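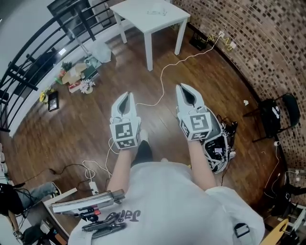
Érica Batista
Stringing and racket bench, Lalley workshop

September, 7:40 in the morning

Coffee first, then the drop-weight machine, which was out of true again. I hung the test weight at the 23 lb mark and the bar settled a hair low, same as last week. Loosened the clutch, cleaned out the old grease (black, gritty, disgusting), put it back together and got a level bar three times running. I'm calling that fixed until it proves me wrong!

Main job for the week is still the tension loss question. The Quintero club players keep saying their strings go dead after a couple of matches, and I keep saying it's the shuttles and the humid hall, so we may as well measure it. I've strung two sets of doubles rackets, one with the Rotside thin string and one with the Wosow multifilament, all pulled at the same tension with a ten percent bump on the crosses. Same knots, same grommets, same me. The only thing I can't match is the frames, because two of the Rotside ones have the older 76-hole pattern and the rest don't. Noted on the tags.

First readings, by pitch, taken with the racket hung from its handle and tapped with a pencil:

Rotside fresh off the machine — average 1,190 Hz
Rotside after resting overnight — down a good bit, still writing these up
Wosow fresh — a touch lower to begin with, but it hardly moved overnight

I really did not expect that second part. I always sold the Wosow as the comfy string that goes soft, and now I have to go and eat my words with at least one customer. Want to see it after real smashes before I say so out loud, though.

The hitting test is at 694 strokes on the first Rotside racket. Target is 13 sessions per racket, which sounds like nothing until you are the one feeding shuttles. We've gone through some 600 feathers already, counting the practice tubes, and the bin by the door smells like a duck pond. If anyone has a use for broken corks, please come and take them.

One snapped string so far, top left near the frame, on a mishit. I cut the rest out right away so the head wouldn't warp, and saved the broken end in an envelope in the second drawer. It looks notched to me, more like wear from the crossing string than a bad grommet. Would love a second opinion with the loupe.

To do before lunch: order the small yellow awl tips, re-tag the 76-hole frames, find whoever has my good cutters. Restring number four at the lower tension and leave it overnight on the rack, away from the heater this time.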